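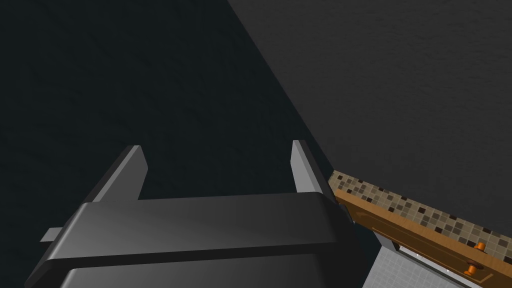
Why did the second batch of indigo come out paler than the first when both went in the same vat? The vat was low on reducer by the time the second batch went in, and the cloth was getting less dye per dip than I was counting on.

Monday, dye room

Writing this up before I lose the order of things. Same vat as last week, the big one by the drain. Cloth is the Jerum cotton, medium weight, scoured and rinsed. Recipe is the fructose one from the wall sheet with no changes, lime and sugar from the usual tubs.

Opened the lid at 8:15. Surface had a coppery skin and a decent flower in the middle, a bit smaller than Friday's. Liquid under the skin was green going on amber in the jar. I called that good enough and I should have looked longer. Amber is what we want, and there was a green tinge along the wall of the jar that I put down to the window light. pH strip read between two colors, as they do. I wrote down the lower one.

First batch went in at 8:40. Worked it under the surface by hand, squeezed it at the edge, brought it out slowly. Came up yellow-green and turned in the air the way it should. Repeated until I had 3 dips on it, with a full airing between each. Color on the line was a solid mid blue, even across the width except for one crease near the selvage where I had let it fold on itself. That piece can be cut around.

Second batch went in right after, same handling. It came out of the vat already bluish, with hardly any green phase at all. I noticed this and kept going, mostly out of wanting to be done before lunch. Three dips again. Hung next to the first it is at least two shades lighter and has a grayish cast. The rinse water on the second batch also ran blue for a long time, so a fair amount of what was on there was just sitting on the fiber.
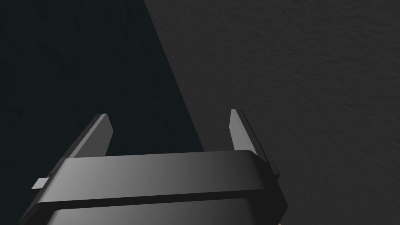

So the order of the day should have been to stop after the first batch, feed the vat, put the lid on and come back in the afternoon. Two things used up the reducer. One was the amount of cloth - I put in more wet weight this morning than we usually do in a whole day. The other was air. I was lifting the cloth too high when I moved it along the rod and letting it drip back in from a height, and there were bubbles on the surface every time. The drip tray was on the shelf the whole time. Use the drip tray.

What I did about it: at 12:30 I added 100 grams of fructose dissolved in hot water, stirred in one direction along the wall, drew the flower back to the middle and covered it. Left the heat on low. Checked again at 2:45 and the jar was a clear amber with no green in it. Smell was back to normal too, a bit sweet. Surface skin had reformed fully and closed up behind the jar within a minute of dipping it.

Put one test strip through at 3:00 to be sure. Came out bright yellow-green and turned over about as fast as I would expect. One dip on the strip is already close to two on the second batch. That settles the cause as far as I am concerned, though it would be a better test if I had a strip from noon to lay beside it. Did not think to take one.

pH: took it again with the meter once the probe had been sitting in buffer for a while. It was lower than I like. Added a small spoon of lime, waited, and it came up. I did not weigh the lime, so whoever reads this should not copy that step. The next feed gets weighed.

Second batch is now soaking in plain water. Plan is to redip it tomorrow once the vat has had a night to settle. Two more dips ought to bring it level with the first. If the gray cast stays after that I will give it a hot soapy wash before deciding anything. There is a chance the cast is lime on the surface, in which case the vinegar rinse will take it off. I skipped the vinegar rinse on both batches today, waiting to see them dry first.

Note on the Qiu linen: there is one length of it in the bin marked for this vat. It should not go in with the cotton. Last time it took up faster and came out almost navy while the cotton was still at sky. It needs its own dip count and its own line in the book. It also wants a longer soak first, overnight if possible. I started soaking it before I left.

Indigo stock: the tub is from the Jenton order, lot 3978. Opened it this month. The tub before it was finer and wetted out more easily. With this one I had to grind the paste a good ten minutes longer with the marbles before the lumps were gone, and there was still some grit at the bottom of the jar. I don't think this had anything to do with the pale batch, as both batches came from the same liquid, but it may mean we are leaving some pigment in the sludge. Some 800 grams left in the tub. Tultero has not sent the replacement sieve yet, so for now the paste is going through the old one with the bent rim.

Sludge level by the stick is higher than it was. The second batch may have touched it on the last dip, which would account for the two dark specks near the hem. The net needs to hang higher. I moved the hooks up one notch on each side.

For tomorrow:
Check the jar before anything else, and look at it against the white tile, away from the window.
Noon strip and afternoon strip, labeled, pinned on this page.
Redip second batch, two dips, long airing.
Linen on its own, after the cotton is out.
Weigh lime.
Vinegar rinse on everything, then neutral soap.
Order strips in the narrower pH range. The wide ones are no use at this end of the scale.

4:50, lid on, heat on low, fan off. Line is full, so anything wet goes on the rack by the sink.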